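Removing Hard Water Spots from Interior Window Glass

Mineral spots form when tap water dries on the pane and leaves calcium behind. Ordinary glass spray removes grease but has little effect on calcium. A mild acid is required.

Materials
White vinegar, 5 percent acidity
Distilled water
Spray bottle, 900 ml
Two cotton cloths, one for washing and one for drying
Bimix squeegee or similar, with an undamaged rubber blade

Procedure
1. Vacuum the sill and the lower edge of the pane. Grit left there will scratch the glass.
2. Fill the bottle with equal parts vinegar and distilled water. Label it.
3. Fold the washing cloth into a flat pad. Refold to a clean face as each one gets dirty.
4. Spray the pad – not the pane – and wet the spotted area. Keep the solution off natural stone, including marble and limestone sills.
5. Leave it on the glass for 5 minutes. Re-wet if it starts to dry.
6. Wipe from top to bottom in overlapping strokes.

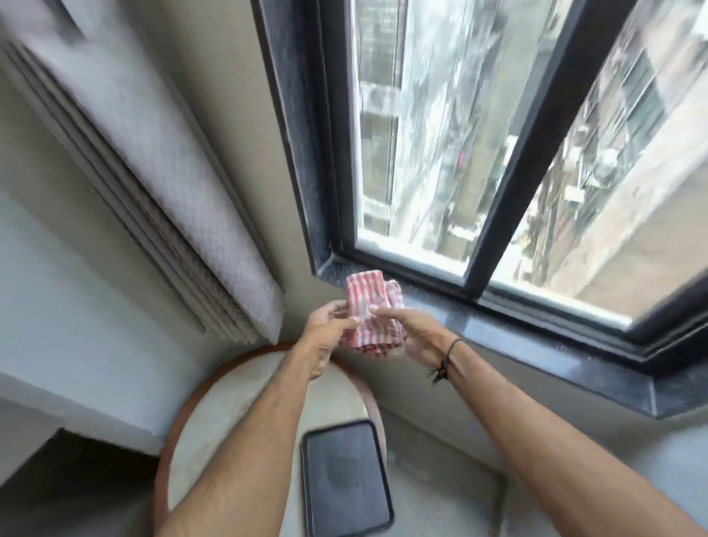 Folded cloth at the sill and at the pane 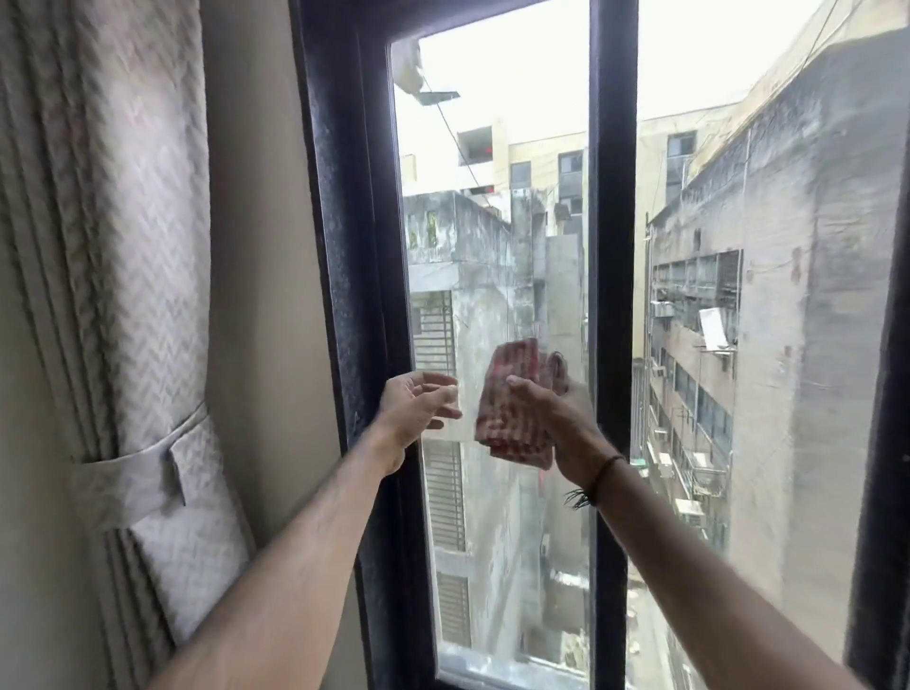

Can the same solution be used on coated glass?
Only if the coating manufacturer allows it. Low-emissivity and tint films vary, and some are damaged by acid. Where the product is unknown, use distilled water with a drop of dish soap and accept a slower result.

7. Rinse with plain distilled water, then squeegee from the top. Wipe the blade after each stroke.
8. Dry the edges with the second cloth. Wait roughly 30 minutes before checking for haze – wet glass hides it.

Spots that remain after two rounds may be etching, a surface defect that vinegar cannot remove.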